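Andside Garment Storage – Frequently Asked Questions

How long may items be stored?
Seasonal items may be held for up to 36 weeks. Collection from the Salem office is available through June. 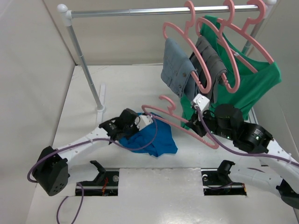

Garments on pink plastic hangers, with a silver rail.

Are hangers included?
Yes. Each plan includes 22 hangers – additional hangers may be requested at sign-up.

How should knitwear be sent?
Please fold knitwear and pack it flat.

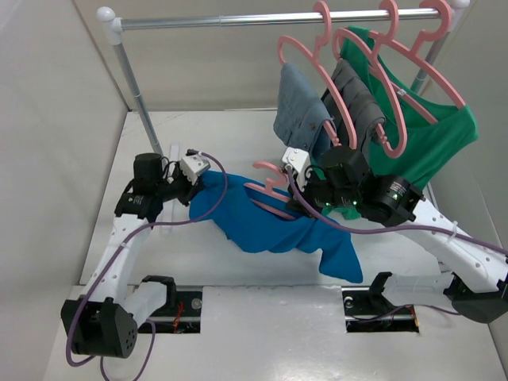

A bright blue T-shirt and a pink hanger.

Whom do I contact about a missing item?
Please write to the claims desk within 11 days of delivery.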